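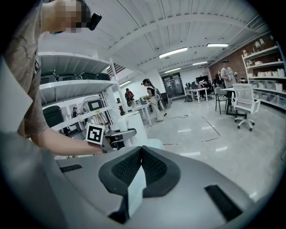

Call for participants: help us build and test hand-held grippers

Posted in August, by the Dritgate workshop group

We are a small shared workshop and we are looking for 10 people to join our gripper build. The project is called Clikex. We make hand-held grippers, and with them we record how people do ordinary work with their hands. Later the recordings are used to teach a robot arm which one of our members is building at home.

What you will do

You come on Wednesday at 6 p.m. and you stay until 9. In the first evenings you assemble grippers: you mount the fingers, glue the soft pads, and fix the printed markers on their cubes. After this you take a gripper in your hand and repeat simple tasks, for example folding a towel or putting cups on a shelf. We have now 1588 good recordings and we want to arrive at 2486 before we close the project.

Who we look for

You don't need a diploma. It is helpful if you have soldered before, or if you have repaired a bicycle or a sewing machine. Left-handed people are very welcome, because almost all our recordings until now are made with the right hand. You must be 18 or older and able to stand for one hour. Please wear closed shoes and tie back long hair.

What we offer

We do not pay a salary. You receive a warm meal each evening, free use of the workshop for 3 months, and one Plisier parts kit to keep at the end. Travel inside the city is paid back if you bring the ticket.

How to apply

Write a few lines to the Clikex mailbox at the front desk, or leave the paper form there. Tell us which tools you know and which evenings you can't come. We answer everybody, also when the places are full.

Related items
Bortolotti lathe: new booking rules
Wanted: used bench power supply
Open evening at Dritgate
Plisier kit, corrected parts list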